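Dull patches on wood floor near the back door
Mirkent

Hi all, we moved into a place in Saltach in March and I've been mopping the wood floor with vinegar and water, the way Mum always did. Now it's gone a bit grey by the door. Have I wrecked the colour?

Luzius Tanner
Oh, you poor thing, I doubt it! I'd stop the vinegar, though, and go to a barely damp cloth and a neutral floor soap. Ours is a light tan with a soft shine, and I've done it that way for 7 years.

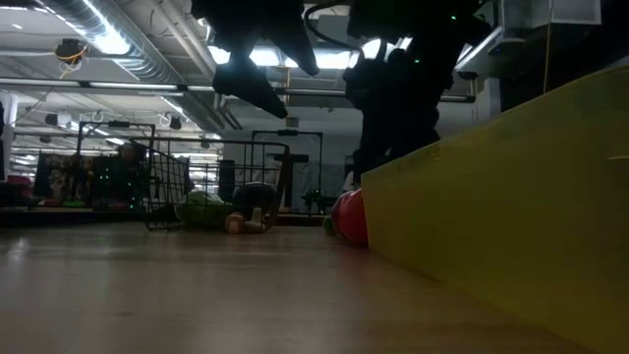
Light tan floor, slight gloss

Frei
Vinegar's fine, I use it on everything.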